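Home > Household Linens > Table & Wall Coverings
By the Reroston shop desk, January

Ratetti Light Leaf Tablecloth

The Ratetti is a light-colored cloth with a printed leaf pattern, made for tables that get used every day. The print is gray fern fronds and smaller leaves, with peach flowers scattered between them. The flowers are pale. From across the room you mostly see the gray, and the peach shows up when you sit down.

We have carried the Ratetti since the shop opened its linens section, and it is still the cloth we reorder most. It works on a kitchen table, a craft table or a work surface that you would like to cover with something softer than bare board. Small items are easy to find on it. Keys, buttons, beads and screws do not get lost in the print the way they do on a busy dark cloth.

Fabric and finish

The cloth is a cotton and polyester blend with a plain weave. It has a flat hem on all four sides, double stitched at the corners. There is no backing and no coating, so it will not wipe clean like oilcloth. If you need a wipe-clean surface, look at the Edwards range, which comes in plain colors only.

The print is on one side. The reverse is off-white with a faint shadow of the leaves.

Pairing it with a patterned wall

A lot of customers ask if the Ratetti can go in a room that already has a strong wallpaper. It can. The gray is quiet enough to sit under a big print, and the peach picks up pinks and oranges well. Fruit and flower papers are a good match. So are wide stripes. We would be more careful with another leaf print in green, where the two tend to compete.

On a table with pink strawberry paper on the walls, the cloth stays in the background and small things like a key or a lavender fob still show up on it.

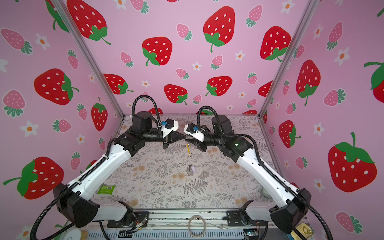 Sizes and ordering

The cloth comes in 2 sizes, small and large. The large is the one to choose if you want a drop on all sides. For a snug fit, with the cloth ending at the table edge, order the small and measure first. The large has a finished width of 61 inches.

Item number 1096. Please quote it if you order by phone, and say which size you want. Orders placed before noon are packed the same afternoon. Allow 5 working days for delivery.

Care

Machine wash cold with similar colors. Wash it once before use – the cloth comes out of the packet with sharp fold lines, and a wash softens them. Tumble dry low or hang it up. Iron on the reverse side at a medium setting.

Do not use bleach. The peach is the first color to go, and once it has faded the flowers are hard to see. Tea and coffee come out if you rinse them right away. For candle wax, let it harden, lift off what you can and iron the rest out through paper.

Also in this range

Sulow napkins have the same gray fern without the flowers. They are sold in packs and wash the same way as the cloth. The Sulow runner is the same fabric in a narrow cut – it suits a sideboard or a shelf better than a full table.

Returns are accepted on unwashed cloths in the original packet. Cut lengths cannot be returned.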